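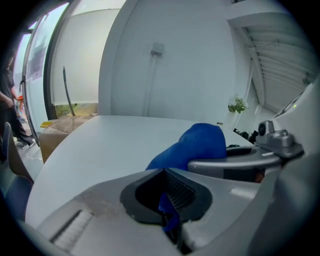

Bindu Kamath

Ristberg Everyday Cloth, royal blue

Okay, so I have a thing about cloths. My sister gives me grief for it every time she opens the drawer under my sink, but I've been selling cleaning bits and pieces for long enough now that I get to call it work. The Ristberg is the one I reach for on big tables, and that's why it has its own page here and the others are all lumped together on the general cloths page (go look, there are some nice ones, the waffle weave is back).

It's a soft, towel-like cloth, and the first thing I want to say is that it bunches well. I know that sounds like a silly thing to care about! But I never wipe a table with a cloth laid out flat like in the ads. I grab it in the middle, scrunch it up into a ball and go. A thin cloth scrunches down to nothing and you end up wiping with your knuckles. This one stays a good fat mound in your hand, so there's always a bit of padding between you and the table, and the loose end that hangs down is handy for getting into a groove or along an edge.

What I use it on

Mostly large white tabletops. If you have one at work you know the story: it looks great for a day and then it's all coffee rings and pen and that gray shadow where people rest their arms. I do a pass with the cloth damp and then a pass with a second one dry, and I follow the curve if the table has a rounded edge, because crumbs love to collect along there and drop on whoever sits down next. Whiteboards too, but please use a separate cloth for those. Marker dust gets into the loops and then you wipe it all over the furniture. I learned this on a cream-colored sideboard. It was not my sideboard.

It's also fine on office chairs, both the seat cushions and the backs, just for lifting off dust and lint. I wouldn't scrub fabric with it. And it's fine on glass doors for fingerprints, though for a proper streak-free finish you want the Bundgaard glass cloth, which is much flatter and frankly a bit boring to hold.

The color

Royal blue only. People ask for gray and I've asked the maker for gray, and the answer so far has been no. I've come around to the blue, to be fair. You can spot it across a room on a white table, so it doesn't get left behind when you're packing up, and it's easy to have a rule like "blue is for tables" and have everyone stick to it. If you want color coding for a whole office, pair it with the yellow Kivumia cloths for the kitchen. They're a slightly different feel but they wash together fine once the blue has had its first few washes.

About that first wash: do it alone or with dark things. The blue does let go of a little color at the start. Mine turned a pair of white socks a very pretty pale sky shade and I still wear them, but you may feel differently.

Washing

Warm wash, ordinary detergent, no fabric softener. Softener leaves a coating and the cloth starts pushing water around the table and never picks it up. If that's already happened to yours, run it twice with no detergent at all and it usually comes back. Tumble dry on low or hang it over a door. It will come out a bit stiff if you air dry it, so give it a good scrunch and it loosens up again. Don't iron it! Somebody wrote to me in April asking what setting to use and I had to go sit down for a minute.

What you get

They come in packs of 10, folded, in a plain brown cardboard box with paper tape. No plastic sleeve, no hanger, no leaflet. There's a small sewn loop on one corner for hanging. We also do a two-pack if you just want to try them, and I'd say start there if you've never used a towel-type cloth on a desk before. Not everyone likes the feel, and I'd much prefer you find that out with two.

Things I don't love

It sheds a bit of lint in the first couple of washes, so don't put it straight onto a black glass tabletop and then email me. It takes a while to dry compared with the thin ones. And because it's thick it's not the cloth for small fiddly places, like between keyboard keys or down in the slots of a desk fan. For that I use the Nostix detail cloth wrapped around a chopstick.

From customers

"Bought the box for our shared office and we're down to 3 left in the drawer, the rest have gone home in people's bags. Ordering again." Sena Agbenyega

I love that one, it's taped up over my packing bench.

Stock and shipping

As of 2018-10-18 I have 1,078 cloths on the shelf, so no waiting list this time. Boxes go out the next working day. Two-packs go in a padded envelope and fit through most mail slots. If you want more than a few boxes, drop me a line first through the contact page and I'll sort out a better shipping price than the cart will give you.

Returns are fine on anything unwashed. If it's been washed and something has gone wrong, like a hem coming undone or the loop pulling out, send me a photo and I'll replace the cloth. You can keep the old one for shoes.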